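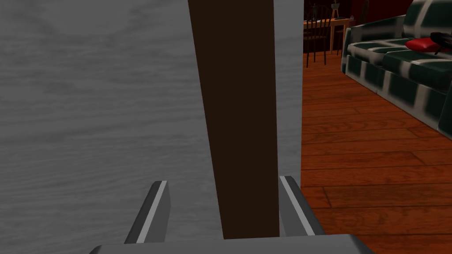 The dark brown board.

Today I was thinking about homes again. I have lived in four of them in this country, and for each one I can tell you the sound of the stairs but not the color of the kitchen. My mother is the opposite. She can still say the color of every room in our old apartment in Kurtuluş, also the room of my grandmother, who repainted it each time she was angry with someone.

The decision about the house in Nurnon is still open. Cor Van Wijk from the agency called before lunch and was very polite, but I understood that he would like an answer this week. He said the owner is 88 and does not want to show the house to many more people. I asked him if she is sad to leave. He was quiet for a moment and then he told me that she is moving in with her sister, and that they plan to argue every evening like when they were girls. I liked this answer so much that I almost said yes to the house on the telephone.

I did not say yes. I made a soup and wrote a list on the back of an envelope. On the left side I put the good things: the train is near, the street is quiet, there is a pear tree, there is a place for my desk. On the right side: the roof, the heating, the price, the fact that I know no one there. Then I looked at the envelope and saw it was the bill from Clindus for storing my furniture, 235 again, and I added this to the left side, because if I buy I can stop paying them. So the envelope had an opinion too.

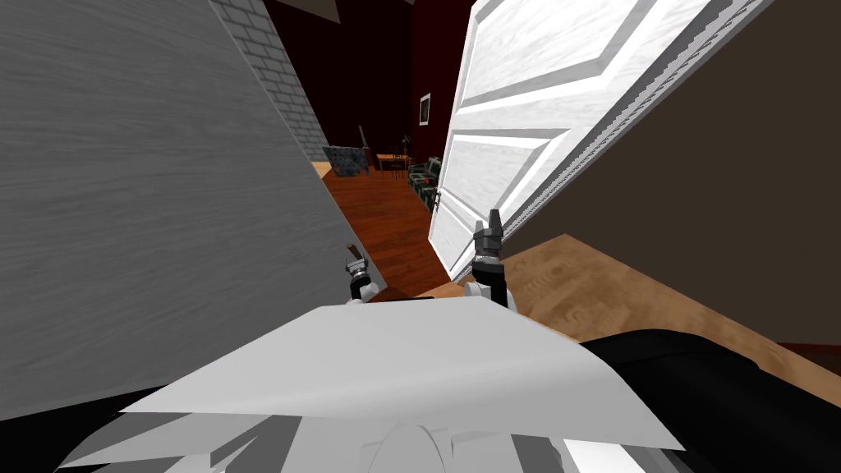
White door half open, red room behind it.

I could not decide about dark red when I was younger. In my language we have one word for the red of a flag and the same word for the red of a sour cherry, and when I learned English I was surprised by how many reds there are in a paint store. Maroon, brick, wine, rust. I wrote them in my small notebook and tried to use all of them in one week. My teacher at that time said my sentences were correct but that people do not say "maroon" so often. I am still a little ashamed when I remember it, and this was before I had any gray hair.

In the afternoon Nga Triệu came to return my big pot. She stayed for two hours and we drank all the Tomavness, which I had been saving for winter. (It is only tea, but it is hard to find now, and the box is nice.) She bought her own place in July and I wanted to hear if she regrets it. She does not regret it, but she said that in the first month she cried in the bathroom because of a tap. It was a small tap. She had no landlord to call and she felt suddenly that she was the oldest person in the world. Then she watched a video and fixed it, and she told everybody at her work, and she brought the broken part in her purse to show them. She still has it. She showed it to me also.

I asked how many books she had to carry up. She does not have many. I have almost 2,000, if I believe the list my brother made for me, and I have read perhaps half. When I moved the last time, the two men carrying them asked me if I was a professor. I said no, I work with invoices. They put the boxes down more heavily after this, or I imagined it.

What I am afraid of is not the money. I have looked at the money many times and it is tight but it is possible. I am afraid that I will buy a house and then it will be decided where I am from. Now when somebody asks me, I can say "I am renting here," and it sounds like a visit. It has been a visit of ten years. My mother says I should stop calling it that, and she is the one person who would be happy if I came back, so I should listen to her. 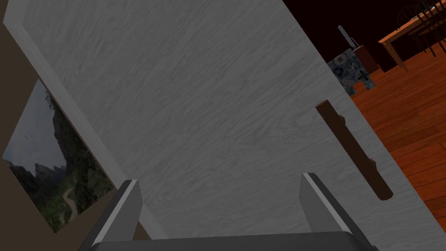
Last changed: 12/09/2019

I read the first part again and corrected some words. I had written "the sound of the stair." I also took out a part about my brother that was not fair to him.

Later in the evening I telephoned my mother and told her about the owner and her sister. She laughed for a long time. Then she wanted to know which way the kitchen window looks, and if there is a good place to dry clothes, and how far the bakery is. I knew only about the bakery. She said she cannot understand how a person can visit a house twice and not look for where the clothes will hang. I promised to ask.

She also told me something I had not heard before. When she and my father took the apartment, she did not like it. She thought it was dark and that the neighbors were too curious. She signed because her feet hurt from looking at apartments and because my father had already put his hat on the shelf. She stayed there for most of her life.

The soup was too salty, I will add a potato tomorrow. I have to call Mr. Van Wijk before noon, and ask about the clothes line.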